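4. Setting up the bench

This section assumes you have finished Section 3 and that the table is standing where it is going to stand. If you are still arguing about that, go back and finish arguing. Moving a bench that has been wired is a miserable afternoon, and the Trondale lab has had enough of those.

You will need: the two pendants, the gray metal box, the power cord, the bag of black hardware, the clip leads, a roll of white labels, and a damp cloth. The cloth is for whatever the last group was eating.

4.1 Clear the table

1. Take everything off the white tabletop. Everything includes the thing you think is too small to matter.

2. Wipe the surface and let it dry.

3. Check the hardware bag against the packing slip from Warnum. If it is short, write to Signe Dahlgren before you open anything else. She keeps spares, and she keeps a list of who has had them.

4. Close the bag again. Loose hardware rolls, and it rolls toward the one spot you can't reach without lying on the floor.

NOTE: Do not tip the hardware into a mug. We have run this experiment and the results were conclusive.

4.2 Place the box and the pendants

5. Set the metal box down near the end of the table, with enough room for the plug to go in without bending the cord. Allow 200 mm.

6. Plug the cord into the box first and the wall second. Leave the wall switch off.

7. Lay the main pendant down with its screen facing up. The second pendant goes right next to it. Both red buttons must be reachable from a chair, by a person who is surprised.

8. Put a white label on the lower part of the main pendant and write the bench name on it. The benches are called Plammont and Sani. There was a vote, and we are not reopening it.

CAUTION: Nothing goes on top of a red button or in front of one. This covers notebooks, sleeves, phones and lunch. If you find yourself saying "it's only there for a minute," move it.

9. Run the thin black cables flat across the table. A loop is fine. A loop hanging over the side at knee height is a trap you have built for yourself.

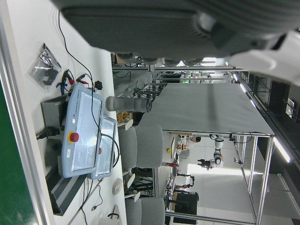
Figure 4-1. Bench with pendants, clip leads and hardware bag on the white tabletop.

10. Coil the clip leads and set them beside the hardware bag, away from the pendants. Red and black clips like to grab each other in storage, so expect to spend a while separating them every time. Do not clip them to the table, the box or a coworker.

CAUTION: Unplug the leads from any supply before coiling them. Two clips touching on a live supply will make a small noise and then a large amount of paperwork.

4.3 Chairs

11. Bring in two chairs. The gray upholstered ones with white armrests are the good ones. If another room claims them, ask politely which room bought them and watch the conversation drift.

12. Push the chairs back far enough that you can walk past without turning sideways. Coats go on the hooks by the door. A coat on a chair back has a way of finding a cable.

4.4 Food

The official rule is no food at the benches. The rule people follow is that wrapped snacks may wait off to the side, away from the white tabletop, until someone takes a break. We have decided to write down the second rule, having seen how the first one was doing.

13. Keep packages closed until you have left the work area.

14. Crumbs found on a touchscreen belong to whoever logged in last. There is no appeal.

4.5 Before you switch on

15. Sit in each chair and reach for a red button with your eyes on something else. If you miss, go back to step 7.

16. Follow the power cord with your hand from the box to the wall. You are looking for pinches, tight bends and chair feet.

17. Switch on at the wall. Give the box around 2 minutes before deciding that it's broken.

18. If the main pendant stays dark, check the wall switch. Then check it again, in case you checked the one for the lights. Only after that should you turn to Section 9.

NOTE: The switch for the lights looks exactly like the other one. A request to change this went in last May. The labels we put up in the meantime fell off, and one was put back on the wrong switch, so trust your own eyes until further notice.

Once the pendant shows its start page, sign the bench sheet and continue to Section 5.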